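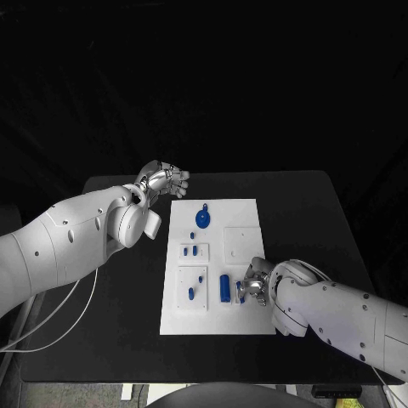 Figure 6. White board with blue parts, on the black table.

6. Moving your contacts and messages to a new phone

This section applies to the Brulden handset and to any older phone that can run the Erkar Transfer app. Music and video files are covered in Section 7. Revised Thursday, April 20, 2023.

6.1 Before you begin

Charge both phones to at least half. The transfer stops if either battery falls too low, and it must then be started again from step 1.

Check the free storage on the new phone under Settings > Storage. Messages with pictures attached take up far more space than plain text. An account holding 3,000 messages with few attachments will usually need nearly 125 MB.

Both phones must be connected to the same Wi-Fi network. Guest networks in hotels, libraries and schools often keep devices from finding one another and should not be used.

Note: The transfer copies your data. Nothing is removed from the old phone until you erase it yourself (see 6.5).

6.2 Transferring contacts

1. On the old phone, open Erkar Transfer and tap Send.
2. On the new phone, open Erkar Transfer and tap Receive. A six-character code is displayed.
3. Enter the code on the old phone. Capital and small letters are treated the same.
4. Tap Contacts, then choose All or Selected. If you choose Selected, tick each name you wish to copy.
5. Tap Start. Keep both screens on and leave the app open.
6. When Finished is displayed, open Contacts on the new phone and look up a few names you know well.

Contacts stored on a SIM card do not appear in the list at step 4. To include them, open Contacts on the old phone, tap Menu > Import from SIM, and return to step 1.

If a person is listed twice after the transfer, tap Menu > Merge duplicates. The phone joins entries only where both the name and at least one number match. An entry saved as "A. Nam" will not be joined with "Ah-rin Nam" and must be edited by hand.

6.3 Transferring messages

1. Complete steps 1 to 3 of 6.2. The code changes each time.
2. Tap Messages on the old phone.
3. Choose a period: last 2 months, last year, or all.
4. Tick Include attachments if you want pictures and voice notes copied as well.
5. On the new phone, allow Erkar Transfer to act as the messaging app when asked. Refusing this request cancels the transfer.
6. Tap Start.
7. After the transfer, open Settings > Apps > Messaging and set your usual messaging app again.

CAUTION: Do not remove the SIM card from either phone while messages are being copied. Incoming messages may be lost.

Conversations held in other chat programs are not moved by this procedure. Use the backup feature supplied with each program.

6.4 If the transfer does not start

The code is not accepted: The code expires after six minutes. Tap New code on the new phone and try again.

The phones cannot find each other: Turn Wi-Fi off and on again on both phones. If you use a Lukley home router, open its settings page and make sure that Device isolation is switched off.

The progress bar stops moving: Wait a short while – large attachments can hold the bar at one point. If there is still no change, tap Cancel on both phones and repeat the transfer without attachments.

Names show as squares or question marks: Update Erkar Transfer on the old phone and transfer the contacts again. Existing entries will be replaced.

6.5 Erasing the old phone

Erase the old phone only after you have checked the new one. Sign out of all accounts first, or the next owner may be unable to set up the phone.

1. Open Settings > System > Reset.
2. Tap Erase all data.
3. Enter your screen lock and confirm.

WARNING: Erased data cannot be recovered by Brulden or by an authorized service centre.

Customers who bought their phone through a Chaturvedi store may have both transfers carried out at the service counter. Bring both phones, their chargers and photo identification.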